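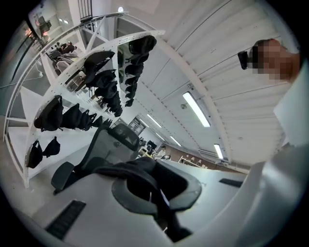

Estante metálica branca com material pendurado: manter ganchos ou passar a caixas?
Fórum Escritório e Arrumação > Armazenamento
Tópico aberto em agosto de 2024

tabuadeluz escreveu:
Boa tarde. Temos na sala de trabalho uma estante metálica branca, comprida, com calhas perfuradas à frente. Foi comprada em segunda mão. Tudo o que é preto e mole foi parar aos ganchos, e as prateleiras ficaram quase vazias, tirando uns papéis e miudezas numa das do meio. As mochilas maiores tapam o que está por trás e, como é tudo da mesma cor, demora-se a encontrar o que se quer.
A minha ideia era tirar os ganchos e comprar caixas com tampa. Alguém fez esta mudança?

marmeleiro escreveu:
Fiz o contrário. Tinha caixas e passei a ganchos em março. Com tampa, as pessoas deixam as coisas em cima da caixa e a caixa fica fechada para sempre. Mochila vazia guarda-se bem pendurada, pela pega de cima e não pelas alças.
Quanto aguenta cada prateleira? As minhas são de 20 kg e já vi uma a ceder no meio.

tabuadeluz escreveu:
Não sei, a estante veio sem manual. O peso não me preocupa, são artigos leves. O que me preocupa é o espaço à frente. As cadeiras pretas de rede acabam sempre encostadas ali e, para chegar à fila de baixo, é preciso desviar uma.
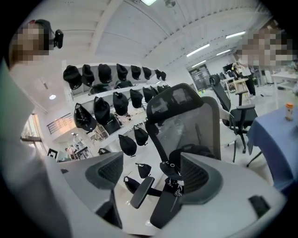 Já tentei marcar o chão com fita e durou uma semana. As cadeiras são boas, com rodízios, mas os apoios de braços prendem-se nas alças quando alguém passa com pressa. Foi assim que se rasgou uma bolsa.

pinho_velho escreveu:
Então o problema são as cadeiras. Deixem 800 mm livres entre a estante e o que quer que esteja à frente. No armazém da Lirkby, onde trabalhei, era a regra e funcionava. Mudar para caixas não vos dá mais um centímetro de passagem.

marmeleiro escreveu:
Concordo em parte. A passagem resolve os rasgões, mas não resolve o "é tudo preto". Para isso, etiquetas. Uma cor por tipo, presa ao fecho, sempre do mesmo lado.

grafite8b escreveu:
Discordo dos ganchos para as peças pequenas. Bolsas de cintura e afins ficam melhor deitadas na prateleira, em filas, com a etiqueta virada para fora. As grandes na coluna de fora, as pequenas na do meio. E esvaziem tudo antes de guardar, que uma garrafa esquecida num saco meio aberto acaba no chão.

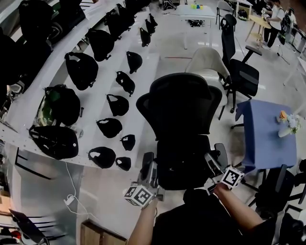
Para as cadeiras, peguem nelas por trás, pelos dois lados do assento, e levem-nas logo para a secretária. Empurrar pelo encosto faz a cadeira rodar e bater na estante.

tabuadeluz escreveu:
Vi o preço das caixas da Shokri: 173 euros pelo conjunto. Por esse valor prefiro começar pelas etiquetas e pela passagem livre.

pinho_velho escreveu:
Começa pela passagem.

grafite8b escreveu:
E guarda os ganchos que tirares. Os da Avalex antiga já não se vendem avulso.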